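The woman who runs the cleaning side at Birkimon didn't want her name on this. "Put the cloths in, leave me out," she told me, and then talked for the better part of an afternoon, so that's the deal we have. If you read my column last February about mops (thank you for all the mail, by the way!), you can think of this one as the follow-up.

I'd asked her a pretty simple thing: what do you do with microfiber cloths after the first month, when the new ones and the old ones have all ended up in the same drawer and you can't remember which did the bathroom? She laughed at me for a good while.

"You had a drawer," she said. "That was your first mistake. A drawer is where you stuff things. I want a bin I can see through and a table to fold on."

She's been at this for 20 years, first at the Davness hotel, back when it still had its own laundry, and then in offices and workshops. At Davness it was all white cotton. Everything got boiled, everything got bleached, and if a rag looked gray you threw it in the box for the shoe-shine people. Microfiber came in while she was there and she hated it. "It grabbed my hands. I had dry skin from the bleach and every cloth stuck to me like a cat. I said, I'm not using that." So what changed? "Windows," she said. "I did one window with it and just water, and I shut up."

Her color rules are short. Green is for tables and desks, anything people put their hands or their lunch on. Yellow is for sinks and around the faucets. She knows other crews do it the other way around and she doesn't care, so long as everyone in one building does the same. She used to keep blue and pink too, until she noticed people just took whatever was on top. "Two colors, people remember. Four colors, they start guessing."

I told her my yellows don't even match each other anymore, some have gone kind of orange. She shrugged. "Different packs, different washes. Is it yellow or is it green? That's all I need to know."

The washing is where I've been getting it wrong for years. No fabric softener, ever – I knew that one, at least – but also no towels in the same load. Cotton sheds, the microfiber hangs on to the lint, and then you're polishing the table with somebody's bath towel. She washes at 40 degrees (she still has a European machine from Hashemi, and she'll tell you all about it if you let her), with half the soap you'd think, and dries them on a line or on the lowest heat. I confessed to the softener sheets I'd been using in the dryer. She put her pen down. We moved on.

Then folding. I had honest-to-goodness never thought about folding a cleaning cloth. She folds in half and in half again, which gives you a nice thick pad and a bunch of clean faces to turn to as you go. When one face is dirty you flip, and when you run out of faces the cloth is finished and goes in the wash. She does it so fast I had to ask her to slow down, and then I did one, and mine looked like a sandwich somebody sat on.

"It's fine," she said. "It's a rag. You fold it when you're about to use it. Until then it can sit in a heap, it doesn't have feelings."

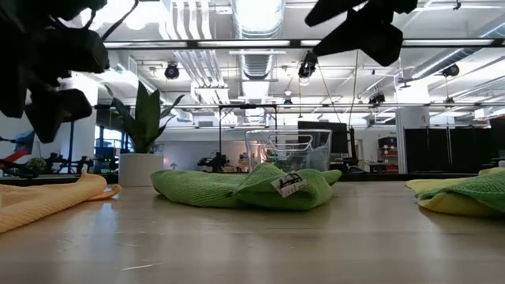 I asked about the tags, too, those little labels that stick up out of the cloth. I always figured you were supposed to leave them on, like on a mattress. She snips them off when she has a minute, close to the seam. A stiff tag can drag across a glossy surface and leave a line in whatever you've just wiped, and she's particular about tabletops. But she admits plenty of hers still have them. "I have a minute maybe twice a year," she said.

How long should a cloth last? She gave me a look, like I'd asked how long a pencil lasts. Her test is to wet it, wring it, and pull it across a dry window. If it leaves beads of water behind, it's done with glass and it goes down to floors and bike chains. The cheap Fovier ones she started out with at Birkimon are all on bike chains now, and she sounded almost fond of them.

Before I left she asked what I was going to do about my drawer. I said I'd buy a clear bin. "And the softener?" she said. I said I'd give it to my sister. She told me that wasn't very nice to my sister's towels either, and walked me out to the parking lot, still talking about lint.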